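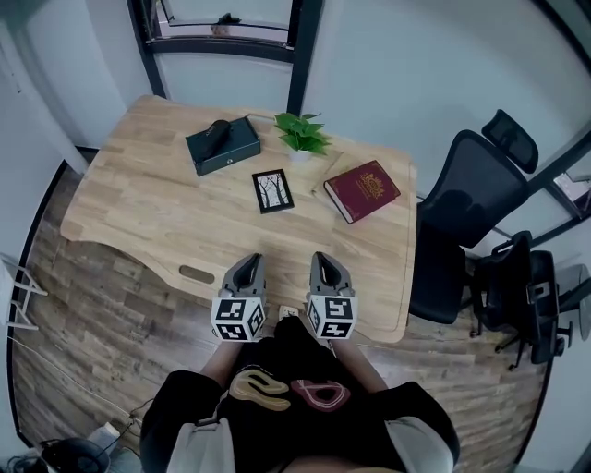 Call for participants: desk tidying sessions, September 2024

Trimine is looking for 20 people who like to keep a desk in order. You will arrange small things – a book, a box, a framed print, a potted plant – the way you would do it at home, and then tell us why you chose this order.

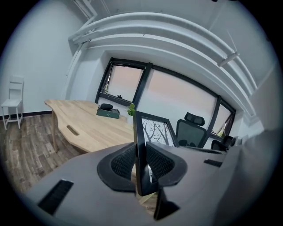
The framed print of bare trees, with the desk behind.

Who can join
Adults of any profession. Experience in an office is welcome but not necessary.

Time and payment
Two visits to our small office, 14 days between them. We pay 2,000 crowns after the second visit.

How to apply
Write a few lines to Sabina Bartoš and tell her what stands on your own desk now. Please include a phone number. Questions about payment go to Thijs Prins.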